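Nirkstead Neighbors Help > Home and Laundry

Blue dye coming off on everything, can I save the sheet?

Asked by larnov_flat2

I bought a blue cotton sheet in May and washed it twice at 40 with other blue things. It still leaves color on my pale pillowcases. The label says wash separately and nothing else. I have tried white vinegar and a cup of salt, no change. Is there a product that sets the dye, or do I give up on it? The water in Larnov is hard if that matters.

Viewed 791 times - 2 answers

Answer 1 (marked helpful, 11 votes)

Vinegar and salt do nothing for a dye that is already in cotton. What you have is loose dye that was never rinsed out at the factory. Wash the sheet alone, as hot as the label allows, with a normal dose of detergent, and repeat until the rinse water is clear. Mine took about six washes. Use a dye catcher sheet in each load.

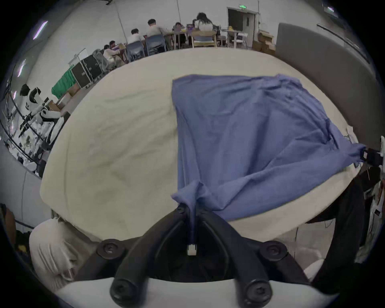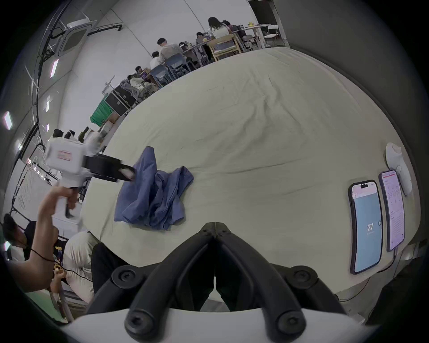
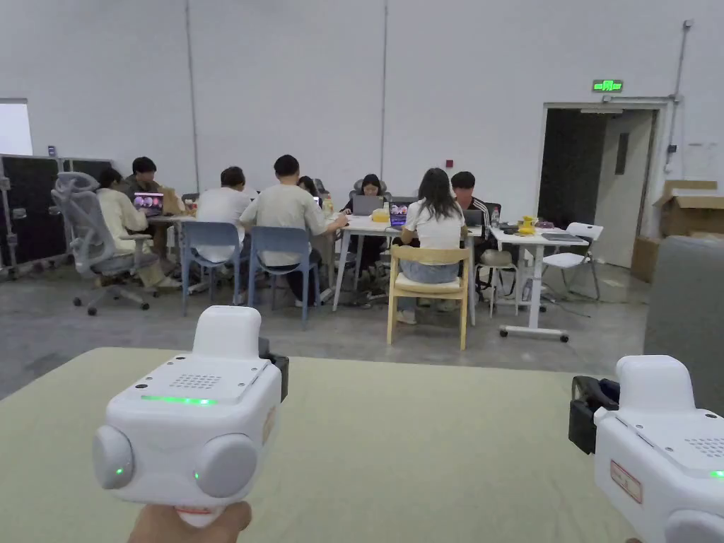

If the color still comes out after that, buy a dye fixative made for cotton. Callolard Hardware had one last time I looked, on the shelf with the fabric dyes. Follow the packet for the amount. Before you put the sheet back on the bed, dampen a corner and press it on an old white rag for ten minutes. Don't do the test with it bunched up like the blue cloth in the second picture - lay it flat so the whole patch touches the rag. Hard water means you may need a little more detergent, but it is not the cause.

For the pillowcases, soak them in oxygen bleach overnight and do not put them in the dryer until the blue is gone.

Answer 2 (2 votes)

I had the same with a towel from Li and just took it back. They gave me store credit. Keep the receipt next time. Also cold water only, hot makes it worse in my experience.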